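Home | Features | Home & Desk | Back Issues | Subscribe

We use cookies to keep the site running and to see which stories get read. Accept | Manage settings

The Small Joy of a Clean Whiteboard

I have been writing on whiteboards for 16 years and I still get a little thrill when the last of the marker goes.

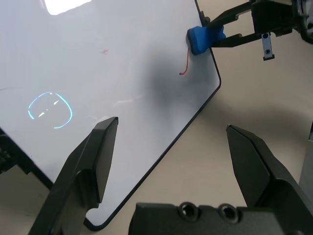
Red is the stubborn one, at least in my house. Black lifts off in a pass or two, but red likes to hang on as a pinkish smudge, and if you leave a grocery list up from one weekend to the next (guilty!) you'll be leaning on the eraser for a while. Laying the board flat on the table helps more than anything I've tried. It doesn't bounce against the wall, you can get your shoulder into it, and the lamp overhead shows up every streak you missed.

Short strokes first, all in one direction, then a long slow sweep from edge to edge. Corners last. I learned this at Nuttall, the little stationery shop in Jirness, where the demo board by the register gets scribbled on by every kid who walks in and is white again by closing — a wonderful thing to watch.

Felt erasers fill up faster than you'd think. Mine gets knocked against the back step every 7 days or so, and what comes out is a fine gray dust that I find deeply satisfying. For ghosts that won't budge, draw over them with a fresh marker, wait 5 seconds, and wipe. The new ink takes the old ink with it!

I'll be trying glass boards for the November issue.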